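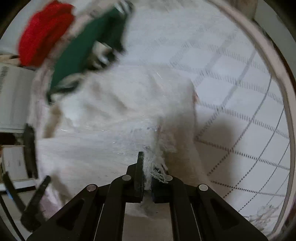
The dryer at Kowalchuk's took 46 minutes and she had been told not to leave anything in it. She carried the load back up the hill in two trips and started with the towels. The big white one had come from the Hotel Pluvard, where her mother had cleaned rooms for eight years, and it was older than she was. It had a dark green band, and its fringed edge had gone to loose threads. She had meant to trim them all winter. She held it up by the fringed edge and let it hang over the tiles, and then she left the threads alone.

Her mother had folded in thirds, then in half, with the edge turned in. Her aunt in Ekden folded in half and half again and said thirds were for hotels. They had argued about it once at Christmas, over a pile of dish towels, until the soup boiled over.

She folded it in thirds.

It was after four by then. The bus to Ekden left at 5:46 and the fare was in an envelope by the door. She had packed the shoes and the papers the night before. The papers were from the Hilura clinic, 56 pages, and she had read the first eight.

The sweater she had kept for last. She took it over to the table and laid it out on the white cloth, the one with the dotted lines.

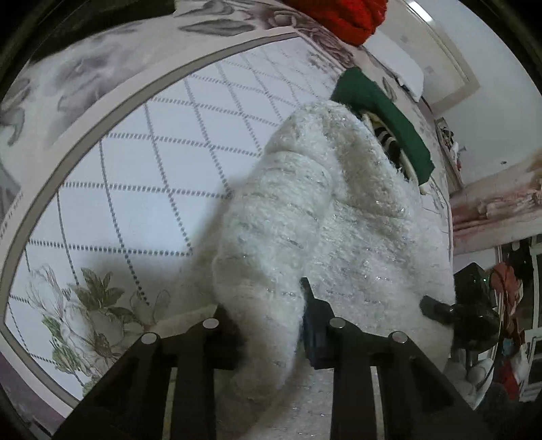 The garment, a fold like a sleeve.

Her mother had bought it in October, for a wedding, and worn it over the shoulders all evening with the sleeves hanging. It was too warm to put on, she said. There were silver bits in the knit that came off on everything. They had found them in the car the next spring, and in the sugar.

She brought the other sleeve across, smoothed it with the side of her hand, and turned up the bottom. Then she shook it out and put it on. The sleeves were short on her — they stopped well above the wrist.

She wore it to the bus stop with her coat open. The towel went in the bag, on top of the shoes.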